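Horkine 270 screwdriver set, reviewed
Jun 13, 2019

I bought the Horkine 270 in May to replace a set whose bits had gone round at the corners. I've used it most days since, on desktop PCs, a sewing machine and a pair of spectacles. It comes in a flat tin with a hinged lid, 50 bits, a main handle, a short handle and an extension bar.

The main handle is the best part. It's thick enough to get a proper grip on and the cap at the end spins freely, so you can press down with your palm and turn with your fingers.
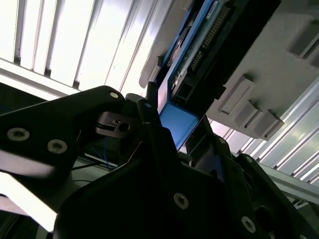

The bits are held by a magnet, and a fairly strong one. I had one bit stay behind in a tight screw, and that was a hex bit I hadn't pushed fully home. The Phillips bits fit well and haven't worn. The flat ones are a bit thick at the tip for old slotted screws, and I went back to my Testa driver for those.

The extension bar adds 6 cm. For a deep case that is only just enough, and there's a slight wobble where it meets the handle. You stop noticing it once the screw has started to move. 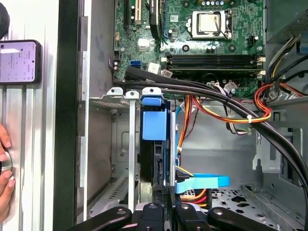
Is the magnet a worry around computer parts? I've worked on a good many machines with magnetic drivers and haven't lost a board or a drive to one, though I wouldn't leave the handle lying on top of an old hard disk.

The tin is less good. The labels are printed on a paper strip under the bits, so you have to take a bit out to read what it is. The foam is soft and the smaller bits sink into it. After six weeks mine has a tear along the front row. Clustulov make a similar set with the sizes stamped next to each hole, and I'd like to see that here.
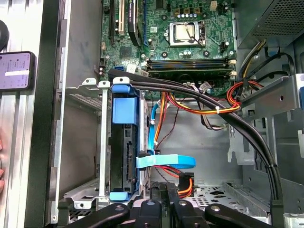 Latby wrote in the comments that the foam in theirs went the same way, and that they now keep the bits in an old drill case with a strip of tape for the sizes. They also found the short handle too small to be any use on tight screws. I agree about the short handle. Mine stays in the tin.

I'd buy the set again for the main handle and the Phillips bits. If you mostly work on slotted screws, look at something else.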